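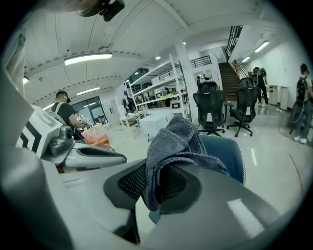

Microfiber towel and blue mesh chair

Cleaning mesh and fabric office chairs without leaving rings

halafahmy wrote:
Monday, October 12, 2020
I look after the seating in a small shared office. We have mesh-back chairs and a few upholstered ones. The mesh holds dust and the padded ones get water rings when I spot clean them. I have been using a gray-blue microfiber towel with plain water and a drop of dish soap. The dust comes off fine but the rings come back the next day. What is everyone using? I would like to avoid renting an extractor for this.
Hala Fahmy

deskmite wrote:
Vacuum first, always. Use the soft brush attachment, both sides of the mesh. If you wet the dust before you vacuum it you are making mud and pushing it into the weave. After that a damp towel is enough. I do mine every December when the office is closed and they look the same as when I bought them.

For the rings, you are using too much water in one spot. Dampen the whole panel lightly, seam to seam, then blot. The edge of the wet area is where the dirt collects, so put the edge at a seam where it won't show.

C_Leclerc wrote:
I disagree on the soap. Dish soap leaves a residue and the residue picks up dirt faster than bare fabric does. I ran a furniture refinishing shop for years and most of the "stained" seats that came in were old soap. Use a cleaner made for upholstery and rinse it out. Zencombe is fine. Nalero is fine too but it smells strong, so open a window.

Check the tag under the seat before you do anything. W means water based is OK, S means solvent only, WS is either, X is vacuum only.
Clifford Leclerc
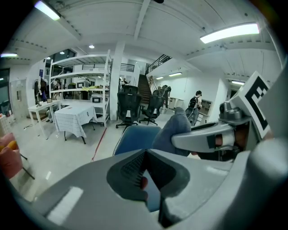
Blue mesh backrest

deskmite wrote:
A drop of dish soap in a bucket is not going to hurt anything. The problem is people squirt it straight on the seat. I have never bought a special cleaner and I don't have rings.

C_Leclerc wrote:
You said "a drop in a bucket." She didn't say bucket. If it's a drop on the towel, that's a strong mix. Hala, which is it?

halafahmy wrote:
On the towel. So that may be the problem. I checked the tags and the padded ones say W. The mesh ones have no tag that I can find.

rowboat178 wrote:
Mesh is usually polyester or nylon and water is OK on either, but test the back of it first. Don't use bleach. Don't use a stiff brush either, it fuzzes the threads and you can't undo that.

One more for the padded chairs. If there is contrast stitching along the edge, test that separately. Dark blue covers can bleed onto white thread. I had a Lernetti side chair where the cover was fine and the trim went light blue the first time I wet it.
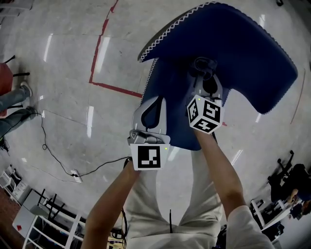 It never came out, either. I tried oxygen cleaner two times and then left it alone. Now I work from the stitching inward and keep a dry cloth pressed along the trim.

deskmite wrote:
Agree with all of that. Dry time matters too. I wait 48 hours before anyone sits on a padded seat. The cover feels dry long before the foam is.

C_Leclerc wrote:
48 is long for a light clean. Overnight with a fan on it is enough if you blotted properly. For a soaked seat I would wait the two days.

halafahmy wrote:
Thanks. I rinsed one seat with clear water and blotted it seam to seam, with the fan on overnight. There is still a faint line near the front but it is much lighter. I'll do it again and then try Zencombe on the others. Does anyone know if the hardware store sells it in the small bottle?

rowboat178 wrote:
Mine doesn't. I got the small one at Abdel Hamid, in the aisle with the carpet cleaners.

178 views | 2 shares

Related topics
Fabric codes on seat tags
Replacing worn casters on a hard floor
Nalero smell won't leave the room
Armrest pads gone sticky

Contact us | Copyright 2020 | Back to top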